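Re: Flellar sim kit - eval license

Brendan Madigan wrote:
> Is the cabinet task usable out of the box, or do we
> have to rebuild the assets?

Usable. I ran 388 episodes on the eval license. Load time is 45 seconds per scene, 4 of the episodes died on a solver error, and the Diltow importer was not needed. Contact on the panel knob is still untested.

Render from the stock camera, arm over the tabletop, nothing in the hand:
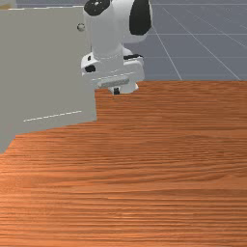
Open items

- Wood grain texture is fine, floor lines are faint.
- Gilleneck has yet to quote for more seats.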